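Musty smell in shared mini fridge, what is permitted for cleaning?

Posted by Benedita Cardoso
Our office in Merell keeps a small black refrigerator, marked FUXIN, for the use of all staff. Following the January closure an odour has been noted inside. Kindly advise on a suitable cleaning method and on whether bleach may be used.
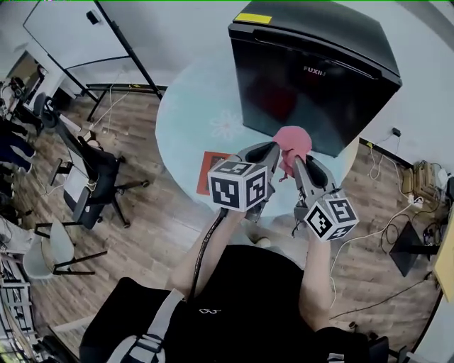 Replies

Torres (213 posts)
Bleach is not advised. Switch off at the wall, remove all food and shelves, and wash the interior with warm water and a little bicarbonate of soda. The door seal should be wiped separately, including the folds. Leave the door open until the interior is dry. Food should not go back in until the cabinet is cold, so we clean ours on a Tuesday evening after staff have left.

Urby
Agree with the above. A soft cloth is sufficient. Scouring pads will mark a glossy door and should be avoided.

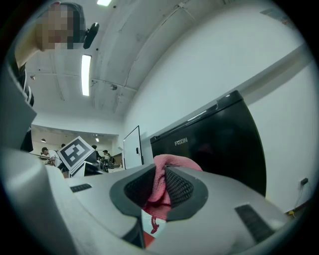 Pink cloth, held crumpled.

Cukov (4 posts)
We placed an open dish of ground coffee in ours. The smell of coffee was then also present. The handbook for your model should be consulted regarding the drain, if one is fitted.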